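Why Do Some Things Glow When Light Is Behind Them?

Pistesdale Children's Museum — Learning Pages, Light Room

Some materials let light pass straight through. Clear glass is one of them. Other materials, such as a brick or a thick book, stop light completely. Between these two groups is a third, and scientists call its members translucent. Light can enter a translucent material, but it does not travel through in a straight line. It bumps into tiny particles inside and bounces in many directions. This bouncing is called scattering.

Wax, frosted glass and thin paper are all translucent. A lamp behind a sheet of thin paper makes the whole sheet look bright, although the shape of the bulb is hard to see.

Why the Color Changes

White light is a mixture of colors. When it passes through a tinted material, some colors are absorbed and others come out on the far side. Thickness matters as well. Light that travels a longer way through an orange material often looks deeper and darker than light that takes a short path.

A glowing object may also tint the things beside it. The cylinder in the picture is a pale peach on its round top and a deeper orange down its side, and a little of its orange light falls on the dark surfaces next to it.

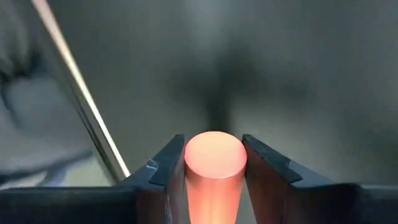 Try It at Home

Ask an adult to help you. In a dim room, hold a flashlight behind a sheet of white paper. Add a second sheet, then a third, and look at the brightness each time. Write down what you see.

The Light Room text was prepared by Kadri Kuusk and reviewed by Sena Baidoo.

Related pages
What Is a Shadow?
Mirrors and How They Work
Colors in a Soap Bubble
The Vustness Lighthouse
School Visits in September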